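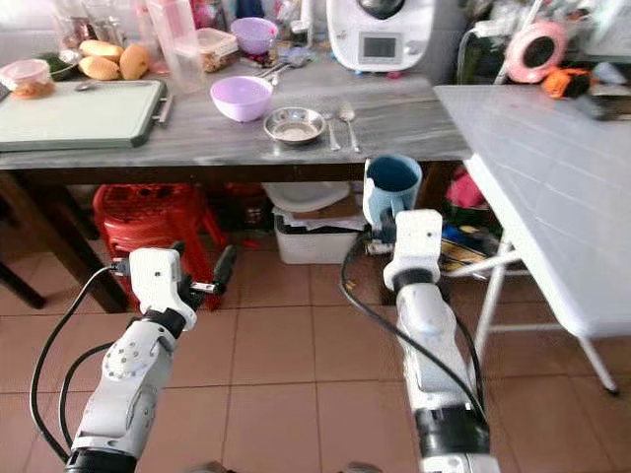 Laddale, November 26, 2021

Shared Kitchen, Laddale: second progress report to the Ojeda fund
Prepared by Pilar Arancibia for Yamila Rivadeneira, grants officer

1. Period and scope

The report covers work since the first report on the furnishing, storage and daily running of the shared kitchen at Laddale. It does not cover the Handham kitchen, which is reported separately. Building work was closed in the first report and is mentioned only where it affects storage.

The kitchen is in use by 26 households under the booking arrangement agreed with the fund. Each booking covers preparation, eating and clearing. The room is left ready for the next booking, with the worktops wiped and the shared items back in their places.

2. Furniture

The main table remains in the position shown in the approved layout. It has a grey marble-patterned top on a dark wooden base and serves for both preparation and eating. The white folding table, with a light tiled top and metal legs, has been added at the side. It was bought to take items that users had been putting on the floor or on the cooker during serving. It can be folded and moved, but most users leave it up.

The two tables differ slightly in height, so trays cannot be slid from one to the other. We looked at raising the folding table on blocks and decided against it on grounds of stability. No further change is proposed.

Stools are kept under the main table between meals. The red plastic stool is stored at the left. Users were asked whether they would prefer chairs with backs. Opinion was divided, and the question has been put off until the seating line of the budget is reviewed.

3. Storage

Storage is the weakest part of the present arrangement. The original plan assumed that nothing would be kept under the main table except seating. In practice the space also holds a white plastic storage box, a white basin, a pink cloth item and a yellow and black bag. The box and basin belong to the kitchen inventory. Cloth items and bags should go on the hooks by the door, and the hooks are not being used as intended. They were fitted too high for several users and will be lowered.

The far side of the folding table has also become a place where things are put down and left. It has been added to the weekly check.

Wall shelving from the Ratska range was ordered in the period. Delivery has been confirmed but the shelves have not been fitted. Once they are up, the storage box will move off the floor and the basin will be stored separately from it. At present one has to be moved to get at the other.

4. Food containers

Under the house rules, prepared food left on the table must be in a lidded container. The rule is generally followed. The containers in daily use are clear or translucent plastic with coloured lids, among them a pink and an orange. The contents can be recognised without opening the lid, which was the main reason for choosing this type over the opaque tubs used earlier.

The lids are not interchangeable between all sizes. Several have been put away with the wrong base, and some time is lost at the end of each booking in matching them. We propose to keep lids on their bases in storage, accepting that they will take up more shelf space.

Whole fruit is exempt from the rule and may stay on the table. Mangoes were the usual choice in the later weeks of the period. Cut fruit must be covered. The wording of the notice has been changed to make the distinction clear, as the earlier version referred only to "fruit and vegetables".

The tall clear jug is kept on the main table for the length of a meal. It should be emptied and rinsed at clearing, along with any mugs still out.

5. Tableware and utensils

The basic set consists of plastic bowls, small metal dishes, mugs, forks and spoons. Lavender was chosen for the shared bowls so that they could be told apart from those brought in by users. The small dark green bowls are outside the shared set and are to be returned to their owners when identified.

Metal cutlery has replaced the mixed cutlery inherited with the room. It is laid at the front of the table when a place is set. Serving and cooking utensils are meant to stay towards the back, near the white appliance with the display panel. The separation works while food is being prepared but breaks down during clearing, when everything tends to be gathered into one pile. A divided tray is included in the next order.

The pale green cutting board with the metal handle is the board for fruit and bread. A second board is required for raw meat and has not yet been bought. Until it is, users bring their own. We regard the item as overdue and have moved it to the top of the purchasing list.

6. Clearing procedure

The written procedure was shortened in the period. The current text reads:

Put lids on food. Move covered food to the fridge or take it home.
Carry mugs, bowls and dishes to the sink.
Collect cutlery last.
Wipe the cutting board and stand it on edge to dry.
Wipe both tables.
Push the stools under the main table.

The earlier version placed cutlery first, which left forks and spoons underneath the bowls in the sink. The order was changed after users reported cuts from a knife hidden in the washing-up. No incident has been recorded under the revised procedure.

7. Expenditure

Furniture: £1,696
Storage, containers and tableware: £1,192
Unspent balance: £2,203

The Ratska shelving is included in the storage line. Fitting is not, and will be charged to the balance when invoiced. No transfer between lines is requested.

8. Work outstanding

Fit the wall shelving and clear the floor under the main table.
Lower the door hooks.
Buy the second cutting board and the divided utensil tray.
Return unclaimed bowls or remove them from the room.
Review seating.

The first three items are due for completion before the February report. The seating review depends on the balance left after fitting and may run beyond it. A decision is requested from the fund on whether replacement lids may be bought from the storage line or should be treated as running costs, which the grant does not cover.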